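Isley Check Cloth, Cream and Black

Home > Table & Throw > Cloths > Isley

We've had the Isley in the shop since April and it is still the one I reach for first. It's a big, soft check in cream with dark lines, woven for us at the Trudo mill, and it works just as well over a table as it does thrown on the grass or across the end of a bed. The cotton is washed before it's cut, so it comes out of the packet already feeling like something you've owned for years (lovely!).

The check was drawn by Malachy Ó Briain, who also did our Nuser stripe. He wanted lines bold enough to read from across a room, and I think he got it spot on. Plain crockery looks great on it, and so does a muddle of old plates.

Details
Fabric: 682, heavy washed cotton
Wash: 30 degrees, inside out if you can, with like colours
Drying: line dry, warm iron while slightly damp
Shrinkage: around 2 per cent on the first wash
Napkins: sold separately in sets of 6, same check at a smaller scale
Matching seat pads: see Amarasinghe range

Which size?
Measure your table and add a hand's width of drop on every side, or a bit more if you like it to hang low. Round tables look good with the square cloth turned so the corners fall between the chairs. For picnics go up a size, you'll be glad of it once everyone has sat down!

Orders placed before noon on Friday go out the same day.
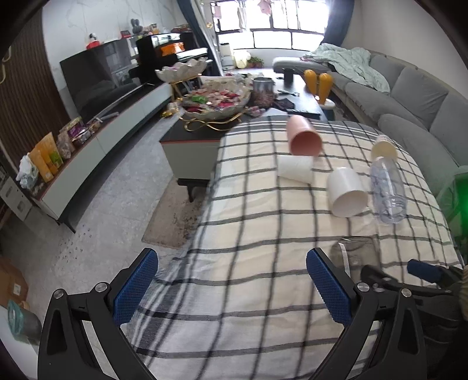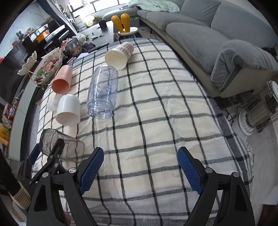

Cream with a dark check, shown with cups and other drinkware.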